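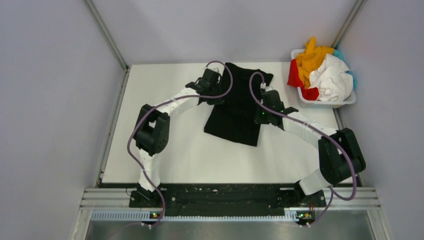 OK, fifteen min, don't rush the first bit. Thank Inmaculada Salcedo for the invite. Water on lectern??

Title: Folding without flattening first. Nelten project, work done at the Nondarley lab, May to now.

Start with the problem. Everyone's folding paper starts with the shirt already flat. Real laundry isn't. Getting from heap to flat eats most of the time and most of the failures. Górecki baseline = pick, fling, hope. (pause, might get a laugh)

What we did:
- two arms, one policy, no separate grasp planner
- 3,000 teleop demos, 48 garments, nothing thrown out for being ugly
- 7 operators, all with diferent habits. Mention left-handers.

Key claim, say it slowly: wrist views matter more than the overhead once there's cloth between the fingers. Overhead gives you outline. Wrist gives you layers. Rolled fold, ribbed band, which bit is on top. Can't get that from above.

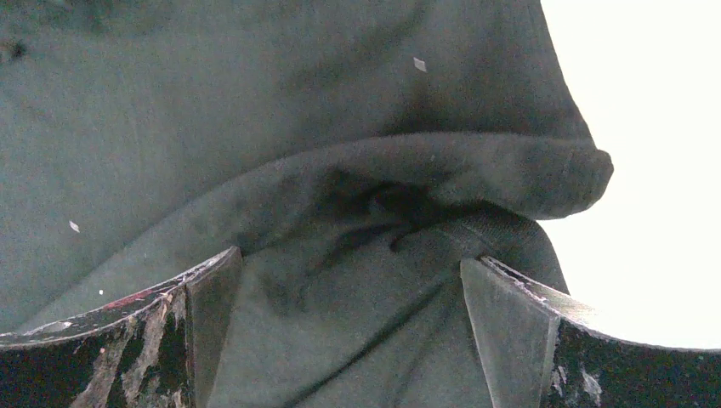
Ablations

Drop overhead: slower, still folds. Drop both wrists: regrasps go through the roof, policy grabs two layers and doesn't notice. Don't read the table out, just point at row 3.

Dark cloth on its own was the worst colour group. Very little shading to go on. We tried brighter lights, blew out the background, no gain. Skip if behind.

Then hems. Stitching line is a decent cue for where an edge is, network seems to pick it up without labels. SEEMS. Attention maps only, don't oversell.

Pinch at the tip of a hanging fold = good start for a regrasp, other arm can come in along the edge. Atwood fingers, thin plates, get under a single layer better than our old pads did. 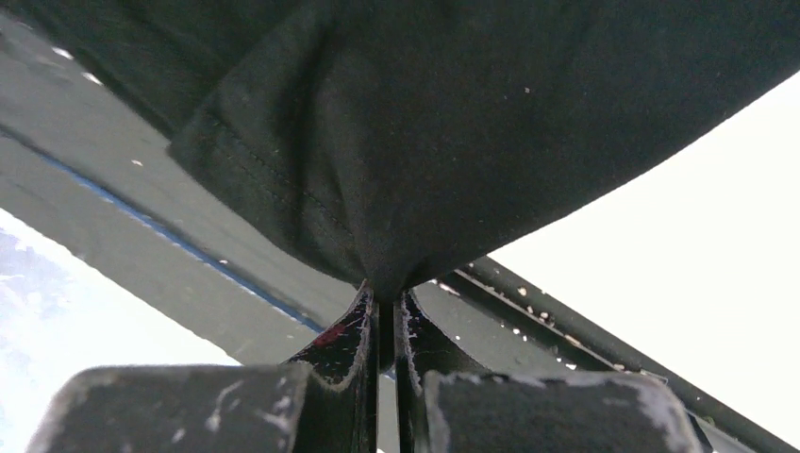

Arnar Brynjólfsdóttir asked at the dry run whether the wrist gain is just resolution, and said a sharper overhead cam might close the gap for less money. Fair. We doubled overhead res, got a bit back, nowhere near all of it. Occlusion is the rest, arms are in the way. Backup slide has the numbers.

Limits: one table, one lighting setup, no towels, nothing with buttons. Sleeves inside out still fails alot.

Next: fewer demos per garment, new operators. Code link on last slide, check it works before going on.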